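Number bond practice: wrong totals accepted after Friday update
Posted in July by Support, Golla Classroom Tools
Last updated: Friday, 3:40 p.m.

Product: Golla Early Math, teacher dashboard and student tablet view
Reported by: Riquelme Elementary, kindergarten and first grade
Status: Fixed on server, one item open

Reported problem
In the "Break Apart Ten" activity, students drag counters into two parts and type the number in each part. Since the update, the activity marks some wrong pairs as correct. The school gave two cases: 6 and 3 accepted for a whole of 10, and 4 and 4 accepted for a whole of 9. The teacher dashboard shows both attempts with a green check.

8:15 a.m.
Opened the activity with a test class. Whole set to 10, two parts, counters on. Entered 6 and 3. Marked wrong, as expected. Could not reproduce.

8:50 a.m.
Asked the school for its activity settings. Their class has "Allow leftover counters" turned on. This setting is meant for the three-part version, where a student may leave counters in the tray and name the tray as a part. Turned it on in the test class. 6 and 3 is now accepted with one counter in the tray. Reproduced.

9:30 a.m.
Checked the scoring rule. With leftovers allowed, the tray count is added to the total even when the activity has only two parts. The rule should add the tray only when the student has labeled it. Before the update, the setting was hidden for two-part activities, so the rule never ran there.

10:05 a.m.
Attempts scored under the two-part activity with leftovers on: 2,114. Of these, 567 were marked correct with at least one unlabeled counter in the tray. The remaining attempts had an empty tray and their scores stand.

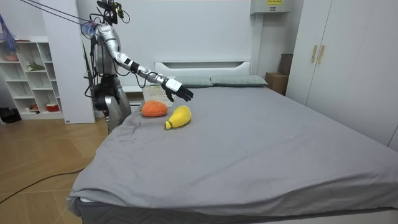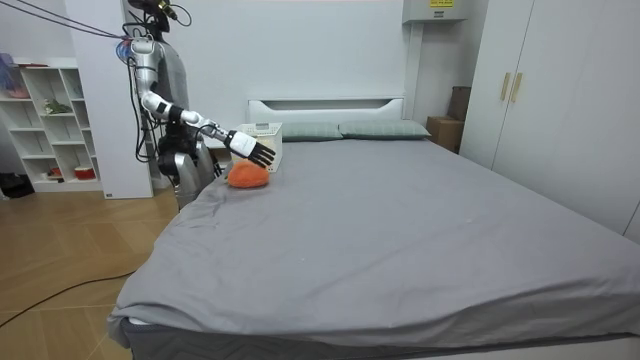
Bed, with a robot arm extended over it, both views.

11:20 a.m.
Workaround sent to the school:
1. Open the class and select Activity Settings.
2. Turn off "Allow leftover counters."
3. Save, then have students close and reopen the activity.
Step 3 is required. The tablet keeps the old settings until the activity is reopened.

1:10 p.m.
School confirms new attempts are scored correctly. They also report that the student view still says "Great, you made 10!" on wrong answers on one tablet. That tablet had not been restarted. Message cleared after restart.

1:45 p.m.
Server fix applied. The tray is counted only if it carries a number label. Tested wholes from 5 to 10 with two parts and with three parts, leftovers on and off. No wrong totals accepted. Turned-around pairs (7 and 3, 3 and 7) are still scored as separate combinations, as designed.

2:30 p.m.
Rescored the 567 affected attempts. Progress bars on the dashboard may drop for some students. Badges already given were left in place at the school's request.

3:40 p.m.
Open item: the printable combination report still reads from the old score table. 55 reports were generated before the rescore and need to be run again by the teacher. Go to Reports, choose Combinations, and select Refresh before printing. Reports saved as files are not updated.

Ticket stays open until the report reads from the new table. Reply on this ticket with the class code and the whole number used if a wrong pair is still accepted.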